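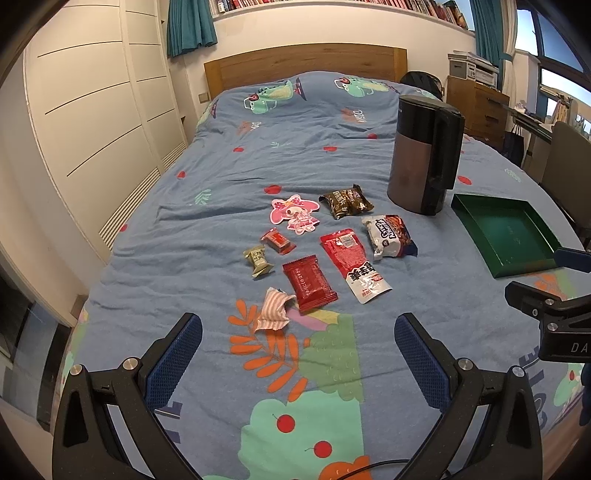
Eating outside of mealtimes has been studied mostly as a question of what and how much, and only now and then as a question of where. When we began talking with households in Jonport, we had planned to ask about kitchens and living rooms, and it took us several interviews to notice how often people steered us, kindly but firmly, toward the bedroom. Snacks on top of the covers, as in Figure 2, turned out to be an ordinary enough arrangement that many of the people we spoke with had a settled way of doing it, with a preferred side of the bed and a preferred hour. The duvet cover in the figure, with its green frogs in red headphones and its scattered apples, is the sort of bedding people brought up on their own when we asked what made a room feel like a place to relax, and we will come back to bedding a little further on.

Figure 2. Snacks on a bed with a blue printed duvet cover.

4.2 The bed as a place to eat

We held 16 household interviews in the older part of town and the newer streets out toward Stikside, most of them in December, when the evenings are long and people are glad of company. Each visit lasted about 70 minutes, though we were often kept longer by tea and family photographs, and we did not mind. The interviews were carried out by Natsumi Morikawa and written up the same evening. Darlene Leclerc read all the notes afterward and marked the passages where a place in the home was named together with something to eat.

What struck us first was how carefully people drew the line between a meal and a snack once the bed came into it. A bowl of soup in bed meant that somebody was ill. A plate of toast was allowed on weekends. Anything that came in its own wrapper could be eaten there at nearly any time, and one mother of three told us that a wrapper "counts as a plate, as far as I'm concerned." Her oldest child, listening from the hallway, disagreed and said that crackers should be banned outright on account of the crumbs. We heard the crumb argument in some form in a great many homes, and it was usually made by whoever did the laundry.

Bedding entered the conversation by way of this same worry. Several parents said they were more relaxed about food on a patterned cover than on a plain one, and a retired couple keep an old quilt folded on a chair just for reading and eating on a Sunday afternoon. Children spoke about their covers quite differently. They knew the characters and had opinions about them, and a few had given them names. For these children the snack and the cover belonged to the same small occasion, and being told to eat at the table felt to them like being sent away from it.

Sharing followed the lines we would have guessed from earlier work on family meals, with one exception. At the table food was served by an adult and handed around, while on the bed it was put down in the middle and everyone reached for it. In 5 homes we were told that this was when the day's news came out, the school troubles in particular. We would not want to make too much of so small a group, and we did not ask the question in the same words each time, something we corrected in the second round of visits described in Section 5.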